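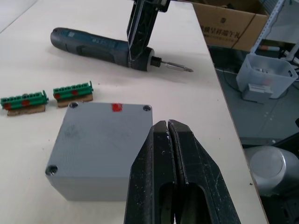

2020年4月22日

今天整理接线的零件，准备把走廊那套温度采集的接线重新做一遍。旧的那只盒子去年六月装上去的时候图省事，导线直接拧在一起包了胶布，这次打算全部改成端子。先把要用的东西摆到白色台面上过一遍：灰色的接线盒，盒面上沿中间有一处红色的小方块标记，我拿它当朝上的基准，后面写的"上""左"都按这个方向算；盒子左后方并排放着两只绿色端子，各自垫在一条浅褐色的底条上，正面都带红色记号。左边那只稍长一点，打算给供电，右边那只给信号，先这么定，Noemi看过再改。

接线盒这次从Dirkard订，到货比上次快。订单号后三位162，发票夹在蓝色文件夹里，报销的时候别忘了。盒子的螺丝孔在角上，螺丝不要用随货的那一小包，头太软，上次拧到第三颗就滑了。用抽屉里Galbridge的那盒，长度够，十字口也深。拧的时候对角来，先都带上两三圈，再慢慢收紧。

线的长度重新量过。从盒子到第一个测点80厘米，到第二个测点162厘米，裁的时候每根多留一掌。上次留得太短，盖子一开就把线往外拽，查故障的时候很难受。供电线用红黑两色，信号线用白和蓝，屏蔽层只在盒子这一头接地，另一头剪齐，套热缩管。这一条之前跟Noemi Halvorsen争过，她翻出旧笔记，里面写的也是单端接地，就照这个办。

剥线长度：端子的说明书上写7毫米，试下来6毫米更合适，7毫米会露一点铜在外面。多股线一律压管形端头，不要上锡。上锡的线头在螺钉下面会慢慢变形，过几个月就松，走廊那只旧盒子里有一根就是这样，一碰就掉。压线钳在二号柜第二层，用完放回去，不要留在台面上。

上午做的事：

一、用万用表逐位量端子的通断，全部正常。有一位螺钉偏紧，退出来重新拧了一遍，好了。

二、拿废线练了几根端头，压痕都在正中。钳口上有点毛刺，用细砂纸蹭了两下。

三、标签纸打了一半，打印机没带了。备用的色带型号对不上，要重新买。在Blackwood的目录里查到一种能用的，页码57，还没下单。

标签的编号沿用旧规则，供电以P开头，信号以S开头，从左往右排。标准电阻的标称值是1,011欧，贴在电阻本体上，做完以后用它接在信号端代替探头，读数对得上再把盒子装回墙上。对不上先查端头，再查采集卡，不要一上来就动软件里的系数。上次有人改了系数没有记，后来那一批数据全部重新算了一遍。

下午还没动的：盒子侧面要开两个进线孔。阶梯钻头在Jarkville那边借着没还，发了邮件去要，对方说明天送过来。没有阶梯钻就先不开，用普通麻花钻容易把塑料崩出裂口，前年做过一次，崩掉一个角，整只盒子报废。开孔位置定在下沿，红色标记的对面，两孔中心距按格兰头的外径再加一点，拧螺母时扳手要能伸进去。孔边用刀片刮干净，内侧也要刮。

导轨还是扎带固定，没有想好。盒子内部空间要等盖子拆了再量，如果放不下两只端子加底条，就把底条去掉，用双面胶加一道扎带。Noemi的意见是供电和信号不要挤在同一只盒子里，我觉得低压直流问题不大，中间隔开一点就行。先试，看采集到的噪声再说。

另外记一句，走廊断电要提前跟楼下打招呼，他们的除湿机跟我们在同一路上。断电的时间写在门口的白板上，写清楚起止。

待办：
色带下单
阶梯钻头到了以后开孔
剩下的标签补齐
白色信号线只够这一次，下回要补一卷
旧盒子拆下来后里面的探头接头留着，别扔

分类：实验记录 / 电气与接线
评论（2）　分享（0）
搜索本站内容　请输入关键词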